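Checking a simulated pick-up chore before you trust the score

Posted Monday, November 5, 2018

Small-object pickup is the household chore most often reported as nearly solved, and it is usually reported from simulation. The procedure below is the one we use at Clornby to decide whether a pickup result means anything for a real floor. It assumes a two-finger parallel gripper, a camera mounted behind it, and a room model you can reset.

Step 1. Fix the chore in writing.
"Tidy the room" cannot be scored. Write one object, one starting area and one end location. For the runs in this tutorial the object is a striped stick on a red surface with a pale border, and the end location is a bin outside the camera view.

Step 2. Start with the gripper open and empty.
Set the same finger opening for every run. Save one wrist view per reset and look at it by eye before starting the batch.

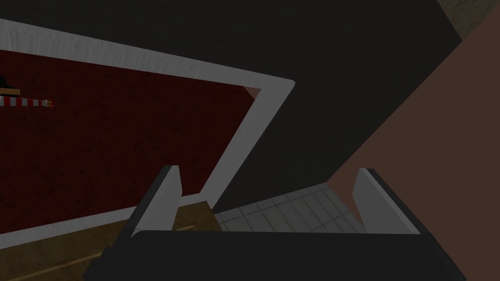 Kátia Assunção wrote in after the first version of this page to say that a start position like this flatters the planner: her own runs on the Vatberg room set lost most of their grasps once the approach height was varied, and she would not call any chore done on the strength of one height. The point is fair, and Step 3 has been rewritten to cover it.

Step 3. Vary the approach.
Run at least 33 resets at each of three heights. Keep the object where it is for the first pass, then rotate it. A thin cylinder lying flat is easy to close on across its width and very hard to close on along its length, so log the angle between the finger plane and the long axis of the object.

Step 4. Separate finding from grasping.
Record two results per run: did the planner select the correct object, and did the fingers close on it. An object near the border of the view can fail the first test while the grasp routine is perfectly sound. Other items close to the target should stay in place - removing them turns the chore into a bench test.

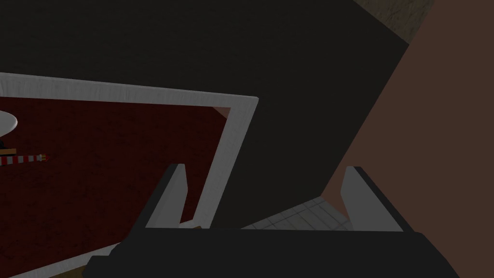 Wrist view, fingers open. Striped stick at left on the red surface.

Step 5. Score the batch.
Count a run as a success only if the object reaches the end location and nothing else has moved. In our September batch, 112 of 155 runs passed the grasp test. Fewer passed the full chore, mainly through neighboring items being dragged.

Step 6. Repeat with contact settings changed.
Raise and lower friction on the fingers and on the supporting surface. If the success rate collapses, the result belongs to the friction value. The Barbosa contact presets are adequate for this; the Cellolow ones need the surface stiffness entered by hand.

What the result allows you to claim
A batch that survives Steps 3 through 6 supports a statement about one object in one room model. It does not support a statement about homes. Our present answer on floor pickup is that rigid, isolated objects are close, and thin objects among other items are not. Cloth has not been tested with this procedure.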